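Switching from a paper planner to, well, another paper planner

Aug 11, 2022

I have kept a paper planner since I was in college. For most of that time it was the same kind, a week on two pages with a column for each day, and I bought the refill every February when the stores marked them down. This year the stationery shop on my street closed and I had to think about it for the first time in a long while.

I tried going without. I put everything in my phone calendar, which I already used for work meetings, and for five weeks I did not write anything down by hand. I missed a dentist appointment and forgot to send my sister a birthday card. The appointment was in the phone. I had seen the reminder, swiped it away while I was on the bus, and that was the end of it. When something is on paper it is still there the next time I open the page.

So I went looking for a replacement. These are notes on what I ended up with and how I use it now. A couple of people asked after I mentioned it in the spring.

What I bought

I got the Hukside undated notebook in the medium size. It has a stitched binding, two ribbons and a pocket in the back cover that I use for stamps. The paper is a dull cream color. It takes my regular pen without showing through much, though a felt tip will leave dots on the other side.

I also looked at the Grillach, which is a nicer object. The cover is better and it lies flat from the first page. The problem is that it comes with everything printed in it already: a mood tracker, a water tracker, a box for what I am grateful for, a box for tomorrow's top goal. I used a friend's for a weekend and felt like I was filling out a form at the doctor's office. The boxes I skipped bothered me more than they should have.

The undated one is blank except for a light grid. If I don't write in it on vacation, I don't lose any pages.

How I set it up

I draw the week on Sunday night's page -- or whatever night I get to it. One horizontal line per day across the left side, then the right side is left open. Days go on the left. Things that have no particular day go on the right. I tried color coding once and gave up when I left the green pen at work.

At the front I keep a page for the whole year with only fixed things on it: car registration, when the furnace filter needs changing, the date the library card expires. I got this from Ivana Cáceres, who sat next to me at my last job and ran her household out of a school composition book. She copied that page by hand every year into the new book. I asked her why she didn't photocopy it and she said copying was how she remembered what was on it. I have done it her way since and she is right.

What goes in it

Appointments, with the time and the address. Phone numbers I will only need once. What I owe the neighbor for the shared fence, until I pay it. Shopping I can't do at the regular grocery store.

I do not put work tasks in it. Those stay in the system at work. I tried mixing the two a few years ago and ended up looking at work things on vacation, sitting on a balcony in Lagos on the Portuguese coast with a perfectly good view in front of me.

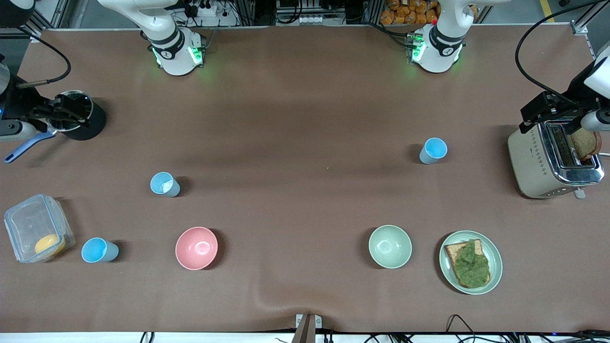 What I stopped doing

I stopped carrying unfinished things forward automatically. I used to put a little arrow next to anything I hadn't done and then write it out again on the next week. Some items got copied for months. "Fix closet door" must have been in every week of last year. Now if something has been moved twice, I either do it that evening or cross it out. The closet door got crossed out. It still sticks and I have made my peace with it.

I stopped rewriting messy pages. In the first month I tore one out because I had spilled coffee on it, and that loosened the page on the other side of the stitching, so I lost both.

I stopped logging books. There is a list of books at the back of each old planner and I have never once gone back to read any of them.

The phone still has a job

I kept the phone calendar for anything that involves another person sending an invitation, and I set alarms for things like moving the car. I also tried an app called Kodix that reads a photo of a handwritten page and turns it into calendar entries. My handwriting is not good enough. It turned "call plumber" into "cold plum" and put it down for noon. I deleted it after a few tries.

Every night before bed I look at the phone and copy anything new for the next day onto paper. It takes a couple of minutes. If I skip a night, I do it with breakfast.

Where it stands

I'm a bit past the halfway point of the notebook and the binding is holding. One of the ribbons has started to fray at the end -- I put a dab of clear nail polish on it. The back pocket has stretched from too many receipts, so I need to clean that out.

I already have the next one in a drawer, same size, in dark blue this time. The shop had it in a gray I liked better but only in the large, and the large doesn't fit in my bag.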